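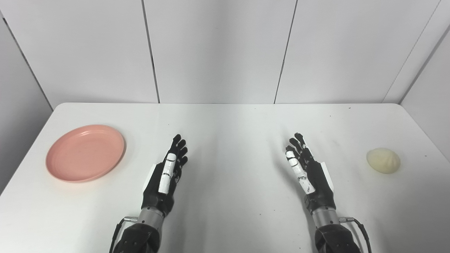 Two-Arm Handover of Soft Food Items: Project Report
March
By Pallavi Vashisht, Shivam Nigam and Manju Nishad
Filed under: Student Projects / Robotics / Manipulation

Our project looked at one small task. A robot with two arms has to pick up a steamed bun with its right hand and put it on a plate that is out of easy reach for that arm. The left hand can help by moving the plate closer, by taking the bun in the air, or by doing nothing. We wanted to know which of these a learned policy would choose, and whether the choice would change with the distance between the two objects.

Devendra Pant supervised the work. The control software is Kaushik, which the lab already used for its single-arm projects. Shivam added the second arm to it over the winter, and most of the early delays came from that.

Setup

The table is white with white walls behind it and at the sides. We kept the background plain so that the policy could not use marks on the wall to find its position. Both hands start palm-down on the table with the fingers pointing forward. The plate is on the left and the bun is on the right. We call this the wide layout. In the close layout the plate is moved to the middle of the table, where the right arm can reach it without help.

The head camera view is the only image input. The policy also gets the joint angles of both arms and hands. We tried adding fingertip force but the readings drifted during long sessions, so we left them out of the final version.

Data

We recorded 3000 demonstrations by teleoperation. Manju and Harsh Pandey did most of the recording, and their habits were different. Harsh nearly always slid the plate toward the middle first. Manju preferred to lift the bun and pass it from hand to hand. We kept both styles and did not label them. Recordings where the operator dropped the bun and picked it up again were kept as well. Recordings that ended with the bun off the table were deleted.

Training

We trained two policies on the same data. The first, Vevon, predicts one action at a time. The second, Havach, predicts a short sequence of 12 actions and carries out all of them before looking again. Apart from this the networks are the same size and use the same image encoder.

Results

In the close layout we saw little difference. Both policies used the right arm alone and placed the bun on the plate in most trials. The left hand stayed near its starting position.

In the wide layout Havach did clearly better. Vevon often started to slide the plate, stopped, raised the left hand as if to receive the bun, and then went back to the plate. We think this comes from mixing the two demonstration styles. When it decides again at every step, it can switch between them. Havach commits to one style for the length of a sequence, and by the time it looks again the plate has usually moved far enough that sliding is the obvious thing to continue.

Grip was the other problem. Both policies sometimes closed the fingers too far and dented the bun. We reduced the closing limit in software and ran the wide layout trials again with the new limit. Denting was less common after that, but the bun slipped more often when the hand was raised quickly.

Limits

We used one plate and one type of bun. All trials were run under the same ceiling lights. A batch of 17 extra trials with the plate on the right and the bun on the left went badly for both policies, and we did not have time to record mirrored demonstrations.

Next steps

Shivam will continue with labeled demonstration styles, so that the operator's method can be given to the policy as an input. The recordings are stored on the Ullness server in the project folder, and the training settings are in the same place. Ask Devendra for access.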